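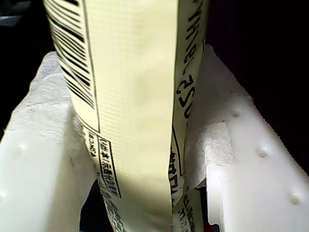 October, Wednesday, club session, started 3:30

Second week on the sorting task for the Moltby meet. The rules give us a tray with three compartments and a short list of household items, and the arm has to put each one in the right place. We are keeping the team name Plemolholm from last year.

Before anything else, re-zeroed the gripper. Open position now reads 3,063 on the servo, closed limit set to 2,000. The old closed limit was too tight for anything in a soft wrapper. If you change either number, write it on the sheet taped inside the cabinet door as well as in the config file, otherwise the laptop and the bench PC disagree again.

Wrapped items are still the hard ones. The fingers are rigid and a wrapper gives, so the current reading climbs slowly and the script has no clear point to call it a grip. I changed the check to look at finger position and current together. Needs a proper run before I trust it.

Layout on the bench for teleop recording:
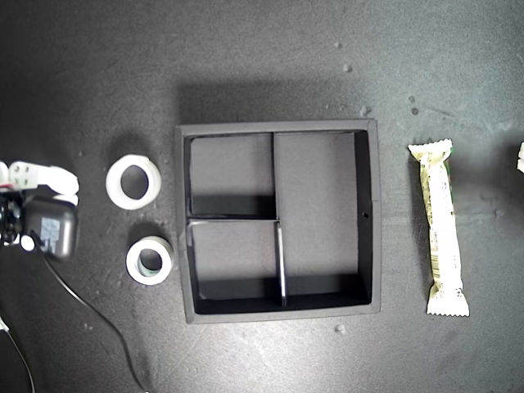 Tray in the middle, two rolls of tape on the left, snack bar on the right, gripper parked at the far left.

Sorting plan for now: bar goes in the tall right compartment, larger tape roll upper left, smaller roll lower left. The bar should go in lengthwise. If it lands across a divider we score it as a miss, same as the meet rules do.

Episode count in the shared folder is 182. Of those, 33 are marked bad, mostly from the first week when the leader arm was drifting. I have not deleted them. Please don't train on that folder without filtering on the flag.

Training runs go on the two school machines, Prada and Escobar. Escobar has more disk free, so put new recordings there first and copy across.

To do:
Wipe down the bench, bits of debris on the mat
Tie back the gripper cable before the next recording
Try the rolls standing on edge
Print spare fingers
Ask Moltby if the tray position is fixed or can vary

Packed up 5:15. Arm powered off, key back in the drawer.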